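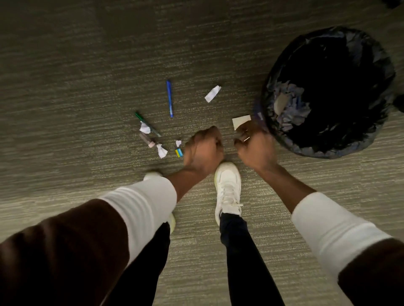
Can you build a robot at home that picks things up off the floor?

You can build one that picks up a few things off one floor, slowly, if you have most of a year and a workshop nearby.

I went to Nerkora in November expecting to be unimpressed. I have a drawer of printouts from home robot projects that were going to clear the laundry by spring. The machine I had come to see is called Plornov, and its builder has been at it for 14 months, partly in a spare bedroom and partly on a bench he shares with a woman who repairs accordions. He asked me to leave his name out. He works in billing at a trucking company and doesn't want his manager reading this.

Plornov is an arm on a wheeled base with a camera on a post. It is supposed to look at a patch of carpet, find what has been dropped there, and put the trash in a bin while leaving the rest alone. I asked him why a broom wouldn't do.

"A broom takes everything," he said. "My daughter does her homework on the floor. There's a pen, there's a ball of paper, there's an eraser. I want the paper gone and the pen still there."

I said that sounded like a job for the daughter. He said I was welcome to try.

The arm came as a kit from Fimance and cost him $1,792, a number he gave me without checking. The base is his own and has been rebuilt twice. The first one tipped over when the arm reached past its front wheels. He had put the battery at the back as a counterweight, then moved it to make room for a bigger fan and forgot what it had been there for.

"So it bowed," he said. "Very politely, onto its face."

What he trains it on is people. Someone bends over the carpet and clears up by hand, the recording is cut to length, and the arm is supposed to learn from it where to reach and when to close. He has 213 of these recordings. I asked if that was a lot, and he said it was enough to get his hopes up. When he had 200 he thought he was nearly done, and the last 13 made it worse. He had switched to a different bin liner, a black one, and anything dark near the rim confused it.

Most of our talk was about paper. I had assumed pens would be the trouble, being thin and round, but he says a pen is easy if it lies in the open. A crumpled scrap has no two sides the same, it shifts when a finger touches it, and if it is small enough the arm closes on carpet.

"People don't look like they're doing anything when they pick up paper," he said. "You watch the recordings and the hand is kind of curled over it already, and then it's gone. I can't tell you which finger did the work. How is the arm going to know?"

I asked how it decides what is trash. This was the part I had come for, and his answer was thinner than I had hoped. It doesn't decide much. Crumpled is trash, flat is a maybe, and a maybe gets left on the floor. I asked about a lip balm tube. He said it would leave that too, on a good day. And a sticky note with a phone number on it, balled up by mistake?

"Trash," he said. "But I'd throw that out too."

Then he ran it for me. He laid out five pieces of paper and a pen on a square of carpet. Plornov looked at them for a long while. It took the first piece cleanly and dropped it in the bin. It took the second and dropped it beside the bin, then drove around to collect it, which he was visibly proud of and which I thought was a strange thing to be proud of. The third it pushed under its own wheel. He stopped it there. The whole show took roughly as long as it takes to make toast, and two scraps were in the bin by the end.

I asked what he would tell someone who wanted to start the same project.

"Buy the arm, don't print it. I printed one first and the elbow sagged. And do it on the carpet you have. I did all my early stuff on a white table because it looked good, and none of it carried over." He thought for a bit. "Tape the cables down, too. I don't know why I'm still telling people that, but I am."

Did he think it would ever clear the bedroom floor without him standing there with his thumb on the stop switch? He said he used to say next summer and had given up saying it. He wants to try softer fingertips first. A man at the Lâm workshop across the river has some silicone pads he is willing to swap for a motor – provided the motor still turns.

I told him I'd come back if it managed ten scraps in a row with the pen left in place. He said fine, and asked whether the scraps could be big ones. I said they could be medium. He wrote that down on the back of a receipt – then crumpled it, looked at it, and smoothed it out again.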